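Progress report to the Lauritsen program office
Project: Puvar, garment handling software
Prepared by: Sólveig Hjaltested, perception and planning
Date: 2023-01-25

1. Work since the last report

Most of the period went into the garment segmentation model. The version we had at the last review was trained on tabletop data and did poorly on beds, where patterned sheets and folds produced false edges. We retrained it with 400 labeled images from hand-held gripper demonstrations in furnished bedrooms. Dark garments were given priority, as they carry little surface texture and the depth estimate on them is weak.

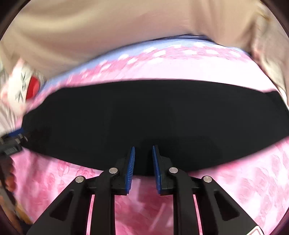

The outline extractor now runs on every incoming image and passes a closed contour to the grasp planner. Two failure types remain. The first is where a black garment lies behind black finger parts and the contour follows the finger instead of the cloth. We added a mask computed from the gripper's opening width, and this removed most of the cases in replay. The second is shadow near the fingertips, which the model still labels as a fold from time to time.

2. Grasp planning

The planner ranks edge points by local curvature and by clearance from the mattress. It returned a usable grasp pair in 51 of the replayed demonstrations. The rest were rejected by the clearance check — a threshold set for tables and not yet tuned for soft surfaces. Arnstead has asked that we keep the table setting available, so the value will become a per-site parameter.

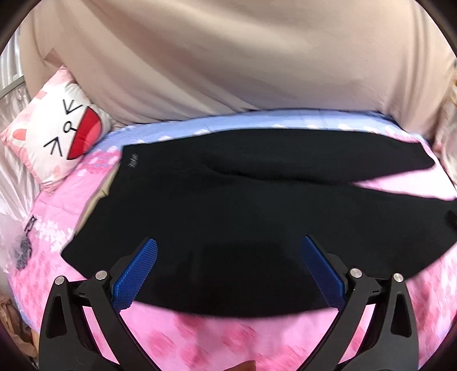 Black knit garment laid flat on a pink patterned sheet, with the gripper open at its lower edge.

Two-handed demonstrations need both wrist streams on one clock. Vulow, our logging tool, had been dropping messages when both streams wrote to the same disk. The writer was split into separate processes and we have seen no drops in 5 long test sessions. Older logs can be read without conversion.

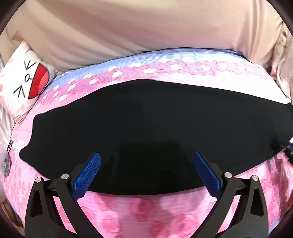 Time alignment between the two grippers is still done offline. An online version exists on a branch but adds delay to the preview, and the operators found it hard to work with. We will leave it out of the next release.

3. Open items

Labeling is 3 weeks behind plan. The fold classes were defined too loosely and part of the set had to be labeled again. The revised guide is in use.

The planner tests on hardware are scheduled for February at the Arnstead site. No change to the budget is requested.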